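We use cookies to improve your reading experience. Accept | Manage

Hats, hooks and a pair of grabby hands
By Nerys Bellis

81 shares | 7 comments

I have never been good at folding things. Give me a fitted sheet and I'll give you back a ball. So when Skedov offered to let me spend a day trying its hand-held gripper kit, the one meant for teaching robots to handle soft stuff like cloth, I said yes before I'd read the whole email (I still haven't read the whole email).

The kit comes as a pair, one for each hand, and you do an everyday chore while wearing them. The idea is that a robot arm with the same sort of jaws can learn from what you did. No joystick, no headset full of menus, no code. You squeeze, the jaws close. You let go, they open. My nephew would have it down in a minute.

It took me a good deal longer. Gil-soo Joo, who runs demos for Skedov out of a workshop in Wimdale, had me start with hats and a little wire rack with hooks all around it, the kind you'd see on a store counter. "Everybody wants to grab the brim," he told me. "Grab whatever's sticking up." He was right, and I grabbed the brim anyway, and the hat flopped over and slid off the jaws like a pancake.

What surprised me is how much you miss your fingertips! With bare hands you can feel that you've pinched two layers of cloth when you wanted one. With the grippers you have to look, every time, and I found myself leaning over the table like a jeweler. The weight is fine at first, and by lunch my forearms had opinions. I'd also love a lighter cable. The thing has a mind of its own, and I spent half the morning nudging it away with my elbow.

Now, the price. Skedov wants $2,465 for the pair, with the software for the first year thrown in. That's real money for a hobbyist, and Gerardo Macaraeg, who teaches an after-school robotics club in Plustthorpe, told me he'd have to share a set with another school. The Voyle, its closest rival, costs less, but it only comes as a single, and I can't imagine getting a hat onto a hook one-handed. Well, I can. I tried it, with one gripper parked on my lap, and it was a long 2 minutes.

The straps deserve a kind word. They're easy to tighten with your free hand, and mine stayed put all day, even through my sulky phase after lunch. The manual is another story. It's written for people who already own a robot, and the setup pages sent me to a menu I never did find.
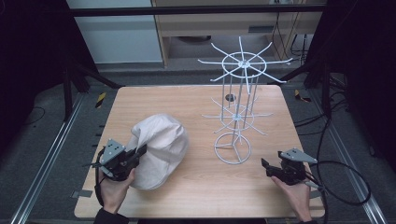
Would I buy one? For myself, no, I have sheets to ball up. For a small shop or a school lab that wants a robot to deal with clothes, I'd say book the demo first and ask for an hour with the hats. Skedov says a wireless version is coming in July, and if it shows up on time I'd wait for that one.

Like this story? Sign up for our newsletter.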